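Printing a web page to PDF cuts off the right side of the text

Posted by Mostico on 17/09/2022
Views: 3,248

Hi all, hoping somebody can save what's left of my patience. I keep a folder of recipes and knitting patterns that I save from websites as PDFs, and I've done it the same way for years. Control and P, pick "Save as PDF", done. Since I moved over to the new laptop, a lot of the pages come out with the right side chopped off. I lose the last word or two of every line, and on one pattern I lost a whole column of a chart, which made for a very strange sleeve!

On screen the page looks perfect. In the preview it's already cut, so I know before I save it that it's going to be bad. I've tried two browsers and they both do it, though one is a little worse than the other. Paper size says A4, and I never touched that. The margins are on Default. I also tried turning off "Background graphics" because I read it somewhere, and all that did was make the page uglier.

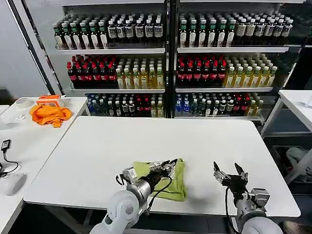
Not every site does it, either. The plain ones with one column are fine. The ones with a menu down the left and a bunch of boxes on the right are hopeless. I don't want to copy and paste everything into a document because then I lose the pictures and the charts go all over the place. Is there a setting I'm missing? I'm in the US, if that matters, and I do sometimes print the PDFs on real paper afterward.

3 replies

Porari
try a different printer driver. or just take a screenshot, that's what I do

Harb
I had this exact thing with my choir music pages, so here's what worked for me. A couple of things are probably going on at once.

Start with the paper size. You're in the US, so switch A4 to Letter. It won't cure the chopping all by itself (Letter is a touch wider, so you might get a few letters back), but you'll want it anyway for when you print on real paper. New laptops sometimes come set up for A4 and you never notice until something looks off.

Then go to the print window and click "More settings". You'll see one called Scale, and it's probably sitting on Default or 100. Change it to Custom and type in 80. Watch the preview while you do it – it redraws after a second or so. If the words are still cut, go down by 5 at a time until the whole line shows. I had one awful page that needed 65, and the print was small but I could read it.

Also try Layout and pick Landscape. For wide charts that's the better answer, and you can leave the scale closer to normal.

Margins can go to Minimum too, but if you're printing on paper later be careful, my old printer can't reach the edges and it just eats them.

Zovik
Everything Harb said, plus one more. Before you print, look in your address bar for a little icon like a page with lines on it. That's the reading view. Not every browser shows it in the same spot (and some hide it in the menu), and it doesn't come up on every page, but when it does it strips out the side menu and the boxes and you're left with the text and usually the main pictures. Print from there and the width problem mostly goes away.

It can drop tables, though, so check your charts before you close the tab. I've been burned by that – I saved a whole set of crochet squares back in February and the stitch counts were missing from every one.

Some recipe sites have their own Print button as well, usually near the top of the recipe. Use that one if it's there. It opens a cleaner copy made for paper.

Mostico
Thank you both!! Scale at 75 and Letter fixed the recipes. The big chart needed Landscape. Reading view did lose the chart like Zovik said, but it's lovely for the recipes, so I'm using it for those and doing the patterns the other way. Now I have to go redo the sleeve.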